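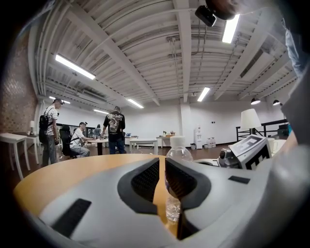 Pristura P8 便携式音频接口评测：给独立录音的乐手

发布日期：2018年2月10日
栏目：录音器材

一、测试背景

Pristura P8 是一台双通道 USB 音频接口，面向在家录小样、录单曲的创作歌手和小编制乐队。本次测试用的是零售版，固件为出厂版本，未作更新。对照机型为 Trimenier 的同级双通道接口，编辑部已使用一年多，话放特性比较熟悉。

测试内容为一首完整歌曲的分轨录制：主唱、和声、木吉他、电贝斯直入，另加一轨用动圈话筒收的手鼓。全部素材以24bit/48kHz录入，混音阶段未使用外部硬件。

二、外观与接口

机身为金属外壳，前面板有两个卡侬/大三芯复合口，各带一个增益旋钮；中间是监听音量，右侧为耳机音量和耳机插口。后面板有一对平衡输出、一个USB接口和一个防盗锁孔，没有MIDI接口。需要接老式合成器或鼓机的用户要另购USB转MIDI线，这一点应计入预算。

48V幻象供电由一个按键统一控制，两个通道不能分别开关。同时使用电容话筒和老式铝带话筒时要特别注意，建议先插铝带话筒的前级隔离盒再开供电，或者干脆分两次录。

增益旋钮阻尼偏紧，行程后四分之一的增益变化很陡。录轻声演唱时，旋钮多转一点，电平就会跳上去3dB左右。Trimenier 的旋钮在同一区间平缓得多。

三、话放

人声测试用大振膜电容话筒，距离约一拳半，前置防喷罩。P8 的话放中频偏实，高频没有明显修饰，齿音控制正常。副歌部分音量突然增大时，输入指示灯变红的时机偏晚，等灯变红，波形上已经能看到削顶。建议按峰值-12dBFS留余量，以软件电平表为准，面板指示灯只作参考。

木吉他用小振膜话筒对准十二品附近。扫弦的瞬态保留完整，分解和弦的低频略松，后期在200Hz附近做了窄幅衰减。与 Trimenier 对比，两者差异小于换一个话筒摆位带来的差异。

动圈话筒是 P8 的弱项。手鼓轨增益开到八成以上，底噪可以在耳机里听到，为均匀的嘶声，无工频哼声。近距离拾取大音量声源不受影响；用低灵敏度动圈话筒录说唱或念白的用户，需要考虑加一级话放增强器。

四、乐器输入

第二通道可切换为高阻输入。被动式电贝斯直入正常，低音弦基频清楚，未见高频损失。主动式贝斯输出较大，增益旋到最小仍有一次过载，将琴上的音量收到七成后解决。面板上没有衰减键，这是设计上的缺项。

五、驱动与延迟

Windows 下安装厂家驱动，macOS 下免驱。缓冲设为128采样时，工程内挂满常用插件，播放无爆音；设为64采样时，打开混响和磁带模拟插件后开始出现零星爆音。录音阶段用64、混音阶段改为512，是比较稳妥的做法。

直接监听由一个按键切换，只有开和关两档，没有混合比例旋钮。主唱在耳机里听到的伴奏与自己声音的比例，只能通过调整工程里伴奏轨的音量来改变。录制和声时这一步重复了很多次，比较费时。

测试期间共发生一次掉线，出现在笔记本从睡眠状态恢复之后。软件提示找不到设备，重新插拔后恢复，已录素材没有丢失。关闭USB选择性暂停后未再出现。

六、耳机输出

耳机功放推250欧姆的监听耳机，音量开到九成才够用，动态大的段落略显吃力。推32欧姆的封闭式耳机没有问题。左右声道在音量很小时有轻微不平衡，旋过两成后消失。

七、随附软件

包装内附 Berkance 精简版录音软件的授权码，限制为9条音轨，同时附8个效果插件。本次测试曲实际用到的轨数超过这一限制，后半段转到了别的工作站完成。单独试用下来，Berkance 的压缩器可用，启动时间设置范围较宽；混响的预延迟只能选固定档位，不适合精细处理人声。均衡器没有频谱显示。

授权激活需要注册账户，激活后可在两台电脑上使用。说明书的中文部分有几处术语与软件界面不一致，“输入监听”和“直接监听”混用，初次使用者容易弄错。

八、价格

送测时的零售价为1296元，不含话筒线。同档的 Trimenier 接口在2000元上下，多出一对MIDI接口、独立幻象供电和监听混合旋钮。

九、结论

优点：
电容话筒录音质量稳定
高阻输入与被动乐器匹配良好
macOS 下即插即用

缺点：
增益旋钮末段过陡
直接监听无混合调节
动圈话筒高增益时底噪偏高
无MIDI接口，无输入衰减

以电容话筒录人声和木吉他为主的用户可以购买。经常使用动圈话筒，或需要两人同时录音并各自控制供电的，建议加价选 Trimenier。厂家表示五月会发布新版固件，调整输入指示灯的触发阈值，届时将补测这一项。

补充：有读者问能否配合 Baluyot 的桌面话筒支架使用。两者没有直接的安装关系，支架底座与 P8 并排放置时，后面板的USB线需要留出弯折空间，建议换用弯头线。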